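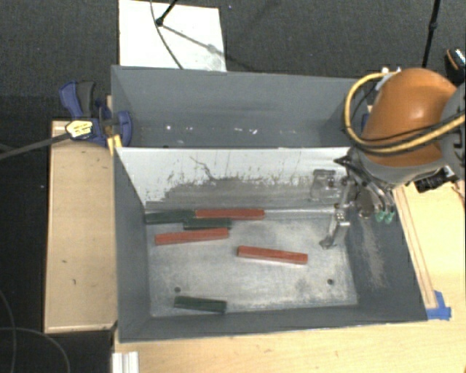
Picking parts out of a bin is a good first job for teaching by demonstration, and a hard one to teach well. The arm has to reach past the walls, get its fingers down beside a part, and come back out without dragging anything along. We teach it by remote control at Didel, using the Gerura hand controller, and these are the steps we give to new operators. Blocks are fine for practice. With red and green ones in the near half of a divided bin, and the far half left clear as the place to put them, you have a complete task and no need for real parts. A block lying alone near the front wall makes an easy first pick, while one lying up against the divider takes more care.

Before you start

Clamp the bin to the table. A bin that shifts even slightly between demonstrations will spoil the set, and you may not notice until you try to train on it. Check that the cables have enough slack for the arm to reach all four corners.

Set the controller scaling to 40 per cent. At this setting a large movement of your hand gives a small movement of the gripper. Experienced operators go higher, but start low.

Step 1. Set a home position

Drive the arm to a point above the bin where the gripper clears the divider. Save it. Every demonstration starts and ends at home.

Step 2. Line up over the block

Move sideways first, then turn the wrist so the fingers will close across the short side of the block. Do all of this above the height of the walls. If you have to correct the angle once you are down in the bin, go back up and record that one again.

Step 3. Go down slowly

Start recording at home, not halfway down. Lower the gripper in one steady motion and stop just short of the floor. If you feel the controller push back, you have touched metal. Lift slightly and carry on – a light touch does no harm, but pressing down will trip the force limit.

Step 4. Close, wait, lift

Close the gripper and count to two before lifting. The pause makes the grasp easy to find in the recording later. Lift straight up until the block is above the divider, then move across.

Step 5. Release and return

Lower the block before opening the gripper. Dropping it from the top teaches the robot to drop things from the top. Return home and stop recording.

Blocks against a wall

Two blocks lying end to end, or one tucked against another, won't leave room for a finger on every side. Use the tip of the lower finger to slide the block into open floor, then pick it as usual. Record the slide and the pick as one demonstration. Label it "slide" in the Etness software so it can be weighted separately.

How many to record

Our last set was 100 demonstrations, and we kept 91. The others had a slip or a late correction. For a first attempt, 38 good ones will show whether your setup works. Rearrange the blocks by hand each time, and include some awkward layouts early – operators tend to leave them to the end, when they are tired.

Save the raw files as well as the trimmed ones.

Filed under: Workshop Guides > Robot Teaching
Reading time: 3 minutes

Related guides
Choosing a gripper for shallow bins
Hand guiding or remote control?
Trimming demonstrations in Etness
Xiong controller: first-time calibration
Resetting the arm after a force limit trip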